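This site uses cookies to keep you logged in to the notebook. Accept / Manage

4 min read

Sunday, March, bench by the window

Coffee first, then blocks. I know, I know, it's supposed to be the kitchen by now. Vinzenz Leitner stopped by on his way out and asked me when the thing is going to put away his dishes, and I said ask me again when it can put away a toy. He laughed, I didn't (much).

So, for whoever reads this after me: the question for the month is still the one we wrote on the Olturine plan in the first place. Can a two-arm setup do the boring little jobs, the tidying and shelving and stacking, well enough that you'd leave it alone in a room with your stuff? My answer going in today was no. My answer coming out is no, but I'm less grumpy about it.

I'm using colored blocks because they're the friendliest version of a chore I can think of. Flat sides, bright colors, nothing squishy. If you can't stack those you can't stack cereal boxes, and you sure can't stack the bowls with the wobbly feet that everyone at my house insists on buying.

Before doing anything I went over the finger hardware, mostly to look at screws. I've gotten suspicious of the plate screws after the Hollenstein demo, where one backed itself out and I spent lunch on my knees with a magnet. I like to check them with the wrist view up on the laptop, it's a lot easier on my neck than crouching.

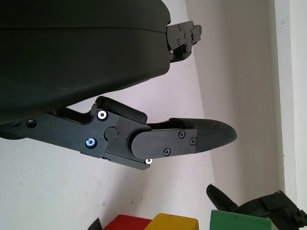
Wrist view, cover plate and fingertip pad. Red, yellow and green along the bottom.

Pads next. I love the textured ones for cardboard and I'm on the fence about them for painted wood. They bite nicely, but then they don't want to let go, and the last bit of a release can drag the block sideways. It's a tiny nudge! But a tiny nudge on the bottom block is a leaning tower two blocks later. People do this without thinking, you sort of open your fingers and pull straight back and your hand knows. I tried writing down what my own hand does when I set a mug on a shelf and got half a page and then gave up, because I couldn't tell which finger leaves first.

Settings I want to remember: closing force at 30 percent, settle pause 980 ms before opening. I had the pause a lot shorter last week and the whole thing felt snappier, and it was also worse. Going slower is dull to watch and I think that's going to be the story with every household job. My mother folds towels faster than I can say towel. A machine that takes all afternoon over one basket is still fine if you're out of the house, so maybe speed is the wrong thing to fuss about, and I should stop letting visitors make me feel bad about it. 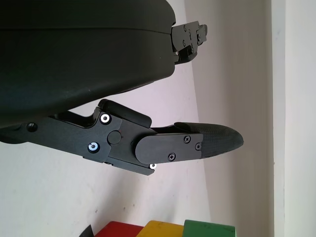

The other thing I keep chewing on is the view. From down at the wrist you get a gorgeous look at the gripper itself and then the part you care about is squeezed in at the bottom. When I drive the arm by hand I end up looking at the head view almost the whole time and only going to the wrist for the last little approach. I'd like to tilt the wrist mount a few degrees. Leltwood has a bracket that might do it, I'll write to them.

And lighting, ugh. The afternoon sun comes in and the yellow goes nearly orange on the shady side. For me that's nothing. For the color picker I wrote it's a different block. Someone at Standetti told me to throw out the color picker altogether and I'm starting to think they're right, but I'm fond of it.
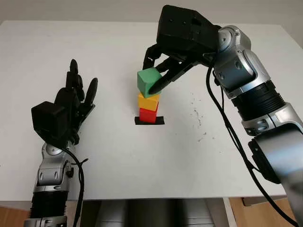
STANDETTI WORKSHOP / HOME TASKS TEAM / BENCH NOTES

Green going on top is my favorite part of the job and also the nerve-racking one. The yellow was sitting a bit rotated on the red, and I had to decide whether to square it up or just build on it crooked. I went crooked on purpose. A real shelf is never squared up when you get to it, and if we only ever practice on perfect stacks then we'll only ever be good at perfect stacks. Same goes for the black pad under the red one, by the way: I like having a definite spot to build on, but at some point it has to go.

The left hand isn't earning its keep yet. All those fingers, and for this task I've got it parked up and open the whole time. What I'd do myself, if the stack looked shaky, is put my other hand near it without touching, just ready. I have no idea how to ask a robot for "just ready." Worth a proper talk with Vinzenz when he's not carrying his bike helmet.

Where does that leave chores? Shop-floor sorting, with bins that don't move and parts that all match, I'd believe in pretty soon. Kitchen, not yet. Kids' room, please no.

To do:
- wipe down the table, there are specks and smudges on the right side
- email Leltwood about the tilt bracket
- try the smooth pads against the textured ones, 9 goes each
- look at cable slack on the right arm
- put my name on my coffee mug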